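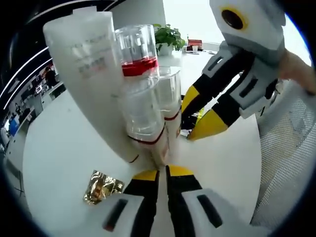 Party cleanup thread bc I said I'd do one. Sunday, 11 am, running on toast.

1/ Cups first. Always cups first. They take up the most room and once they're stacked the table looks half done. Clear ones with the red band, the ridgy kind. Stack by shape or they jam and you'll be there all day prying.

2/ Unopened sleeves go back in the cupboard. Opened ones get a peg on the end. Neema Ndung'u taught me the peg thing, have not lost a sleeve to dust since

3/ Foil. Gold foil EVERYWHERE. Chocolates were a mistake – a delicious mistake but still. Scrunch it all into one big ball as you go, little bits just blow off the table and end up under the couch

4/ Our council wants the foil ball fist sized or bigger btw. Check yours, they're all different

5/ Are the clear cups recyclable?? Flip one over, look for the number. Ours take some and not others. If in doubt I wash and reuse, they survive a few goes by hand. NOT the dishwasher. Learnt that in March

6/ White table = every drip shows. Warm water, bit of dish soap, soft cloth. Don't scrub at red cordial, lay the wet cloth on it and walk away. Come back in 35 min

7/ Someone asked where the tub is from, it's a Stumside one, the flat lid kind. Everything party goes in it: cups, serviettes, candles, tape. Lives on top of the fridge

8/ Write whats left on the lid before you put it away. I never do and then I buy more cups. We have so many cups

9/ ok bin run then the floor. Will add the list of what goes in the tub tonite if I remeber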